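I gave up on the big supermarket in October. The drive was 20 minutes each way and I kept coming home with things I didn't need. Now I walk to Rizzi on the corner, buy for two days, and carry it back in one bag.

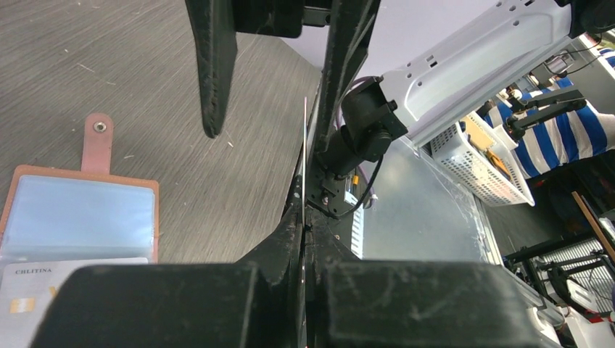

Flamholm, Wed 9 November

Second month of this. Bread costs more at Rizzi and coffee costs less. I throw out almost no vegetables now, and before it was a bag a week. Stelios Andreadis asked in the comments what I do about heavy stuff. Potatoes and cat litter still come by car, once a month, when my sister drives over.

The shop closes at 3 on Saturdays. I have missed it twice and eaten eggs.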